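The Jultus bamboo drawer unit: three months of daily use

My old tea shelf finally gave up in January, the back panel having bowed so badly that every box slid forward and threatened the kettle. So I went looking for something that would sit on the worktop, hold the tea, and give me a drawer for all the bits that end up beside the toaster. I read far too many reviews, dithered between the Jultus and a cheaper one from Zornix, and in the end went for the Jultus because it has a proper metal runner on the drawer.
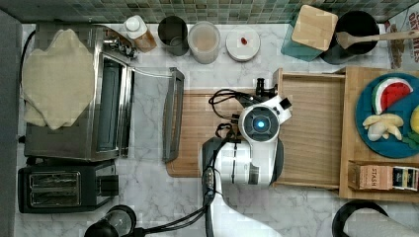 Veronika Stöckli

First thing to say is that it went together without tears. The box had 15 screws in it and a little key, and I had it standing on the marble before my coffee was cold. The wood is a nice pale colour that goes with the chopping board I already had (I was worried they'd clash, they don't) and it has no smell to speak of. The Zornix one my sister has stank of varnish for weeks.

The lower compartment is the bit I bought it for. A box of Stash stands up in there happily with the other teas in a row beside it, and I can read them all without pulling anything out. On top there's enough space for a dinner plate, so that's where the children's pretend fruit lives at the moment, and the bananas are regularly offered to visitors.

What I hadn't thought about is depth. Our worktop isn't enormous, and when the toaster oven door is down and the drawer is open as well, the chopping board is all that's left in the middle. I've learnt to shut one before opening the other. Do measure yours with the drawer pulled out! The measurements on the website are for it closed, and I do think that's a bit cheeky. 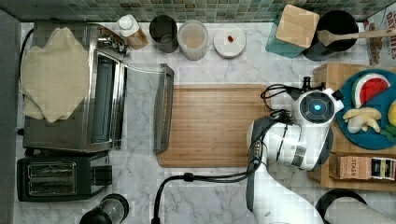 Oluf Dalsgaard wrote to me after I'd moaned about this on the forum, saying that he turned his sideways so the drawer opens along the wall, and it has been fine like that for a year. I tried it for an evening. It does save room, but then the tea faces the wrong way and I went straight back.

Now, the drawer itself. It's slatted at the bottom, so crumbs go through, which I can't decide about. Nothing collects in the corners, but the crumbs have to land somewhere, and I find them when I lift the whole thing to wipe underneath.
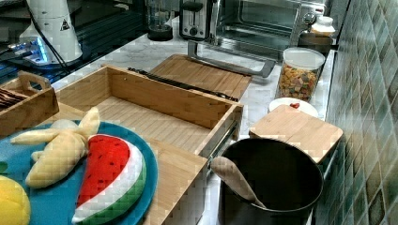
The runner is smooth and quiet, and it hasn't caught once. Mine had a slight wobble to the left in the first week — I tightened the two screws at the back and that sorted it. I wouldn't load it with tins, but for tea towels, clips and the odd packet of biscuits it's plenty strong enough. I've given the wood one going-over with Bivari oil and it came up lovely, a shade darker and much less thirsty-looking.

Marks do show. A wet mug left a ring on the top that took two goes with the oil to fade, so if you're a messy tea maker (hello) keep a saucer handy. And I'd have liked a stop on the drawer, as a small person with a strong arm can have it right out.
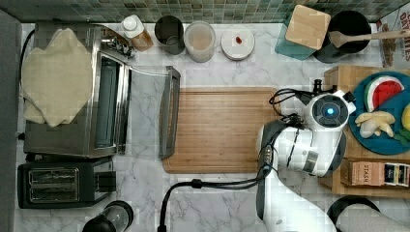
Yoon-hee Yoon: We've got the same one and the missing stop drove me mad too. I stuck a felt pad on the inside of the runner and it now halts just before the end. Cost next to nothing. Has yours faded at all near the window?

No fading so far, Yoon-hee, but we don't get much sun on that side. I'm trying the felt pad this weekend, thank you!

Would I buy it again? Yes, for the tea compartment alone. I'd give it 9 out of 10 if it had a stop, and a mark less as it comes.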